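Lekum > Student Work > Project Reports > Good Practice

Print this page | E-mail this page

House Rules for Hand-Held Grippers: What We Wrote, Tried and Changed
Project report, 30 October 2021

1. Why we picked this

Our course at Lekum asks every team to build something or study something. Most teams build. We wanted to look at the rules people follow when they record household chores with hand-held grippers, and it was the best choice we could have made! A recording is only as good as the habits behind it, and those habits are hardly ever written down. People learn them from whoever stood at the next station, and then they pass on a slightly different version.

We set out to write a rule sheet short enough that a new operator would read all of it. Our first draft (we called it Stodus, after the shared folder it lived in) ran to 20 rules. We were very proud of it. The operators who tried it told us kindly that they had stopped reading before the second page.

2. How we worked

We read the safety notes the lab already had, sat in on sessions, and asked operators what went wrong most often. Then we went through the log for the bed and laundry tasks, 994 entries in all, and sorted every comment by cause. We did the sorting by hand in a spreadsheet. It took most of a week and we would do it again, because the comments are wonderful. Operators write down exactly what annoys them.

The complaints we saw most had very little to do with the grippers. They were about the place. Something had been moved between two recordings, or a cable had crept into the walking path, or a mark on the wall no longer meant what the new person thought it meant. That changed our whole plan. We dropped half of our rules about grip and speed and started writing about the station itself.

3. The station rules

Each station has a fixed part and a working part. The fixed part is the furniture, the wall, the marks on it and any sign that says hands off. The working part is whatever the task needs, such as a sheet or a shirt. Our main rule is that the fixed part stays put for the whole session, and if it has to move, the session ends and a new one begins.

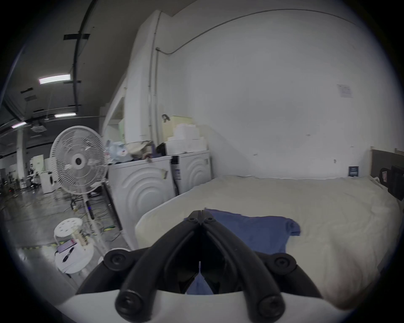 Blue cloth on the bed, with the washing machines and the fan beyond.

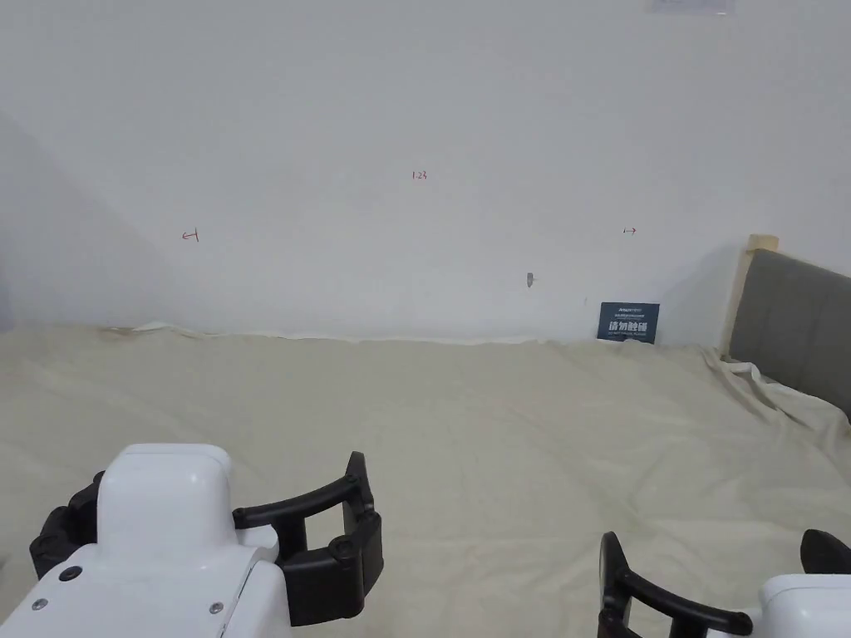
The navy card by the wall reads 请勿触碰, "do not touch".

We also wrote rules for marks. Numbers and arrows are great for giving people a shared reference, but only if the meaning is on paper somewhere. Every mark now gets a line in the station book: what it is for and which tasks use it. A mark with no line in the book may not be used as a guide. Signs should be in the language the operators read best, with a second language added where the team is mixed.

Floors got their own section. Cables are to be taped or routed along the wall before the first recording, and tape that has come up gets replaced the same day. Phones, pens and papers belong on a side table, well away from the task surface.

4. Trying it out

We tested the short version, named Herel, with 2 groups. One had used grippers before and one had not. Both got the same sheet and the same talk, and we kept quiet after that (this was hard). The new group followed the station rules almost without mistakes. The experienced group skipped the station book, saying they already knew the marks, and then two of them disagreed about what an arrow stood for. We were thrilled, to be truthful - it was the exact problem we had been reading about in the log.

After that we moved the station book to the top of the sheet and made it a start-of-session check. The final sheet has 4 sections: station, floor, marks, and hands. Hands comes last, and it covers fingers clear of the jaws, a relaxed wrist, and a break when the arms get tired.

5. What is still open

We have no good rule yet for lighting. Everyone agrees it should stay the same, and everyone has a different idea of what "the same" means. We also never settled how long a break should be. The Cairns building has agreed to try the sheet in December, on kitchen tasks, and we would love to see what breaks there. Wet counters are going to need a section of their own.

The sheet and our sorted comments are in the course folder. Please take them, mark them up and send them back to us.

Print this page | E-mail this page

This site uses cookies to remember your settings. Accept | Learn more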